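**Histon sixth form: October resit entries**

**gridref_8** · 7 August 2019
The Undstead consortium has moved resit entries from the school office to the Hoden portal. The fee is £186 per subject, payable at entry. Last year's total was 1343 entries across all sites.
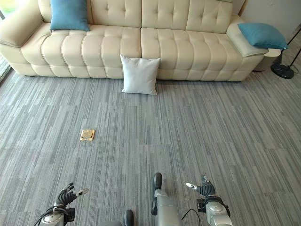
Does coursework carry over to the resit?
Coursework marks carry over once, if the centre number is unchanged.

**mparse**
Disagree on the centre number. Gillies College pupils kept their marks after transferring to Histon. The form needs both numbers.

**gridref_8**
That was under the old rules. Section 8 of the new handbook says same centre only.

**mparse**
Section 8 covers practicals. Written coursework is in the annex.
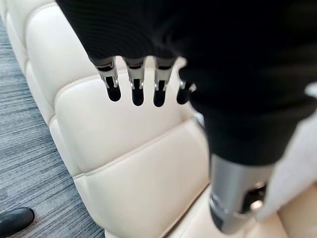

*Cream sofa, close up*

**tallow**
Annex checked, mparse is right. Use form 3910 for transfers. The portal rejects it as a scan, so post it.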